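Apr 30, 2018
Workshop notebook, Pondville radio bench

Field telephone link for the joint exercise, continued from the last entry.

Both Jedetti sets are back on the bench after the cold soak. Set A rings and carries voice in both directions. Set B rings but the far end comes through faint, same as before the soak, so the cold is not the cause. Swapped handsets between the two sets and the fault stayed with the chassis. Next suspect is the line transformer or the terminal block behind it. One screw on the block was turning freely. Tightened it, no change.

The Wikström cable drums are a separate headache. The reel we opened has a splice 18 m from the outer end that is not on the tag. It tests fine, but the exercise plan has that reel crossing the vehicle track at Vedurley, and a splice should not sit under a track. Either we turn the run around or we use the other drum. I would use the other drum. Need to check its tag against a real measurement first, given how the first one went.

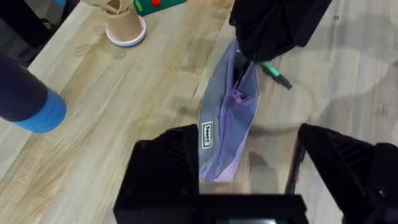
Purple pouch on the bench, zipper side up.

Ring test, set A to set B over the full line: 18 calls placed, 4 missed. All the misses came while the generator was running in the yard. With the generator off, no misses. The duty desk wants the line answered at fixed hours, morning and afternoon, and a missed ring counts on their side as a failed check and goes up the chain. So either the generator moves or the line gets a better ground. Drove a second ground stake behind the shed and have not repeated the test with it yet.

Log sheets: the allied side writes times in local, we have been writing them in UTC. Agreed by message to put both on the sheet until the exercise ends in May. Please do this even for bench tests. I spent most of the morning matching calls that were the same call.

Batteries: 2 of the spares would not hold a charge overnight. Marked with red tape and put on the bottom shelf. Do not put them back in the rack.
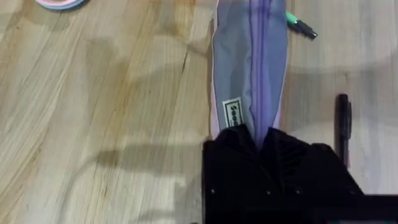
Same bench, lavender case with the pink edging.

To do:
Open set B and check the transformer windings
Measure the second Wikström drum end to end
Repeat ring test with generator on and new ground stake
Ask Vedurley where the generator will be parked
Print new log sheets with both time columns

Set B stays here until the voice level is right. Set A can go out with the advance truck if they ask for it.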